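Aled Cadwaladr has a number he doesn't like very much, and he is the one who produced it.

The number is 87. That is the percentage of attempts in which his group's control policy, trained only in simulation, got hold of a small part on a table and lifted it. When the group first gave a talk on the work in October, the 87 went on the second slide, and people in the audience took pictures of it. Cadwaladr says he watched the phones go up and felt his stomach drop.

"It's a real number," he says. "We didn't cook it. But it's a number about a simulator. I said that out loud in the talk, and then I got emails asking when they could have it in their plant."

I had come to Flullwood expecting a sales pitch. I've written about robot learning for long enough to have sat through plenty of them, and the abstract for this project, which the group calls Poter, reads like one. It promises a policy that learns to grasp "without a single real-world demonstration." What I got was an afternoon with two people who disagree about what they have found, and who were willing to do it in front of me.

Cadwaladr runs the learning side. Ieuan Pugh built most of the simulated workcell and looks after the physics settings. They share an office and a kettle. Pugh had read a piece of mine from last year in which I called sim-to-real papers "a polite form of wishful thinking," and he brought it up before I had my coat off.

"You were about half right," he told me. "You were wrong about the physics. Contact models are a lot better than you gave them credit for. Where you were right is what people choose to put in the scene."

The method is easy enough to state. The policy gets a view of the cell and the position of the arm's joints, and it puts out small motions. It practices in simulation, and between attempts the software changes things: the look of the tabletop, the friction on the fingers, the weight of the part. This is called randomization, and the hope is that a policy that has coped with enough fake variety will treat the real world as one more version. The group calls its randomizing tool Umum. Pugh won't tell me why, except that it was late when he named it.

My trouble with randomization has always been that somebody picks the ranges. If you let friction vary between one value and another, you've decided what the world is allowed to be. I put this to Cadwaladr and he didn't argue.

"Sure. And we picked them partly by seeing what trained," he said. "If a range was too wide, the policy learned nothing, so we pulled it in. You can call that tuning. You could also call it making the exam easier until the kid passes."

Pugh objected to that. Every range, he said, was checked against measurements from the hardware, and the only one they narrowed after the fact was lighting. Cadwaladr said it was lighting and latency. There was a pause while Pugh looked something up. It was lighting and latency.

He put the cell on his monitor, with the big arm over the table and the gripper pointed straight down at the part near the far edge.
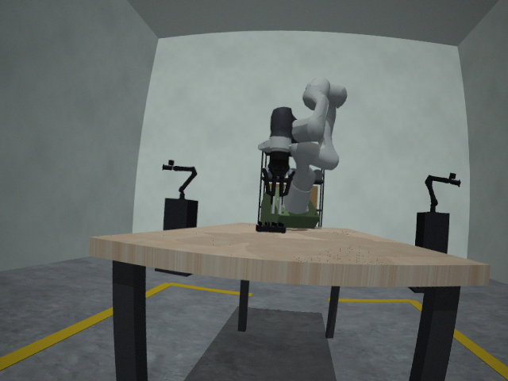 What counts as a successful grasp in the 87 percent figure?

The part has to leave the table and stay between the fingers for 2 seconds without slipping out.

I asked whether 2 seconds was long enough to mean anything. A part that stays put for that long in a motionless gripper may still fly off when the arm swings toward a bin. Pugh said they had tried a longer hold and the score dropped, though he wouldn't give me the figure because that run used an older version of the gripper model. I'd have liked to see it anyway. A drop of a point or two would be dull. A large drop would be the most useful result in the paper.

Then there is the matter of the real robot. The group has moved the policy onto hardware, at a small contract shop called Bakilana that agreed to lend them a cell outside working hours. Those trials aren't in the October talk. They are in an internal note dated 11/4/22, which Cadwaladr let me read at his desk but not copy. The note is cautious in a way the abstract isn't. It lists 8 kinds of failure, and most of them have nothing to do with grasping. Cables snag. The part gets nudged before the fingers close and ends up turned the wrong way. In one case the policy hovered over the right spot and never came down.

"That one bothers me most," Cadwaladr said. "It's not a physics miss. The fingers were where they should be. It just didn't commit, and I can't tell you why."

Pugh thinks he can. He suspects the delay between the camera and the controller, which was longer at Bakilana than anything Umum had served up in training. If he's correct, the fix is a wider latency range, the same range they pulled in earlier to get the thing to train at all. He admits this is awkward.

Would they put a real-world success rate in the published paper? Both said they would. They differ on where. Cadwaladr wants it in the abstract, in the same sentence as the 87. Pugh thinks the hardware trials were too few and too messy to sit next to a simulation score drawn from far more attempts, and that putting them side by side would mislead readers in the other direction.

"People will read it as a verdict," Pugh said. "It's a first try on a borrowed cell."

"People read the 87 as a verdict," said Cadwaladr.

I side with Cadwaladr here, though I understand the worry. A messy number with its sample size printed beside it does less harm than a clean one left alone on a slide. Readers can handle a small sample if they're told it's small.

I also asked for something simpler: a baseline. How does the trained policy compare with a plain scripted routine, the kind that finds the part, moves above it, comes down and closes? Such a routine would take a decent engineer a short while to write. Neither of them had run it on the same set of starting positions. Cadwaladr wrote it on the whiteboard under a list of other things, and underlined it.

"It might beat us," he said. "With one part on a flat table, it really might. The learned one should pull ahead when there's clutter. We haven't shown that either."

The clutter tests are next, Pugh said, once the new gripper model is checked. He has asked Bakilana for more time on the cell and hasn't heard back.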